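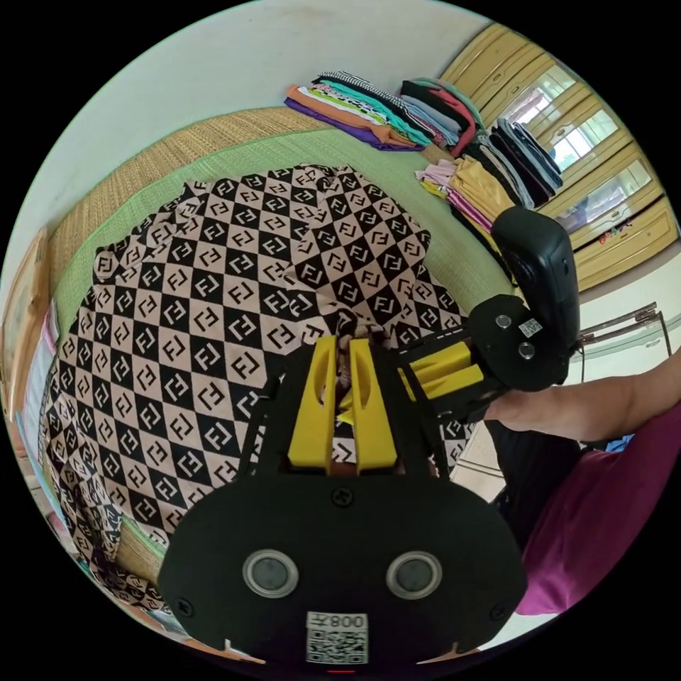 Cloth folding task, one gripper on the fabric

Histix
Wednesday's session is uploaded. 107 episodes in the set for the student project so far. I want to agree on labels before anyone trains on it. My proposal is one label per grasp, start and end taken from finger closure only.

Dorkitz
Finger closure is a poor marker on soft cloth. The tips can be nearly shut with nothing between them. I would use closure plus cloth motion. 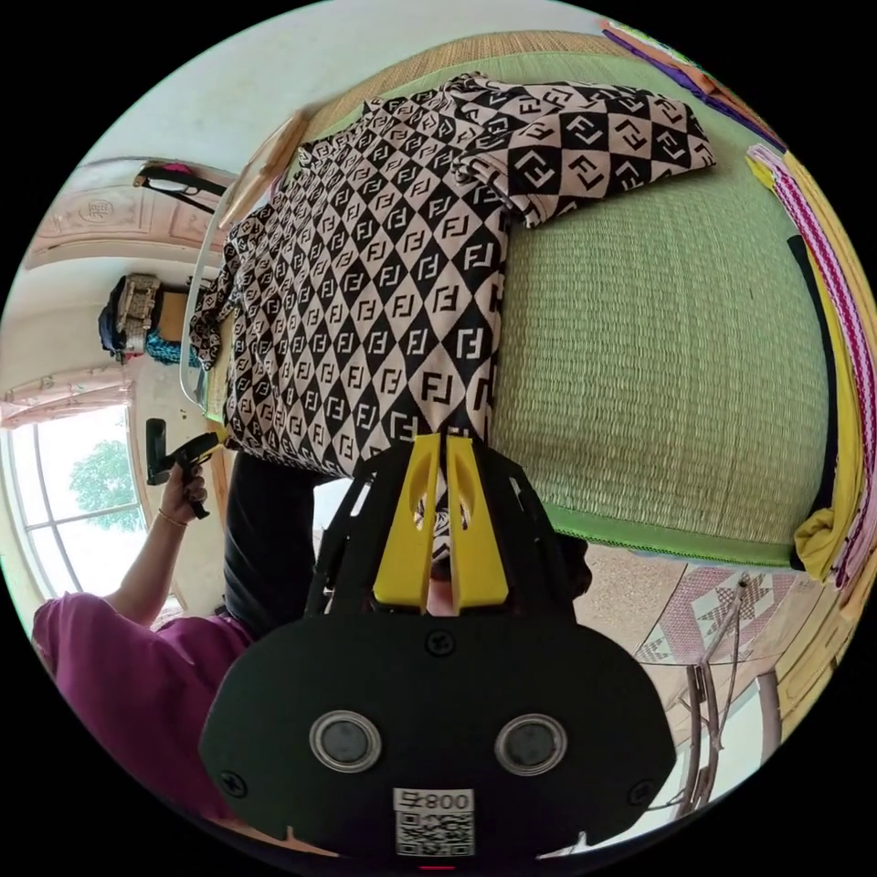
Fingertips at the cloth, second device on the left

Mada
Agree with Dorkitz. Look at how narrow the gap is there. From that one frame I can't say whether it is a grasp or a touch. Also, the view is tilted well over. Are we rotating before training or leaving it raw?

Histix
Raw. Rotation goes in the loader as augmentation. If we level every frame we lose wrist angle.

Mada
You don't lose it if the pose track is kept. But fine, raw.

Papadopoulos
Separate question - what do we do with bare hands?
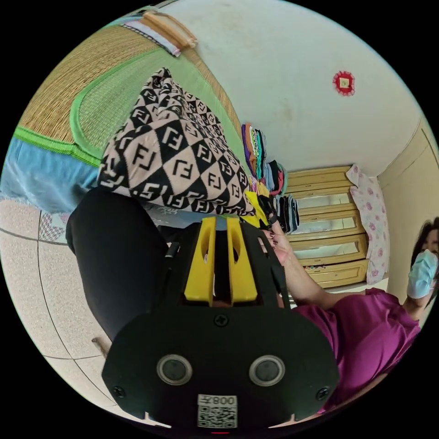

Hand on a black garment beside the right finger

Papadopoulos
I'd cut anything like this. The policy has two grippers and no hands.

Dorkitz
Disagree. Cut the action labels, keep the images for the vision encoder. Folded piles next to a folded blanket are useful clutter.

Papadopoulos
Then it needs its own flag or it will leak into the action set. That happened in January.

Histix
Adding a flag, hand_contact, 0 or 1. Closure plus motion for grasps, threshold to be decided. Mada, can you label 2 episodes both ways so we can compare?

Mada
Yes. Will post the offsets in frames.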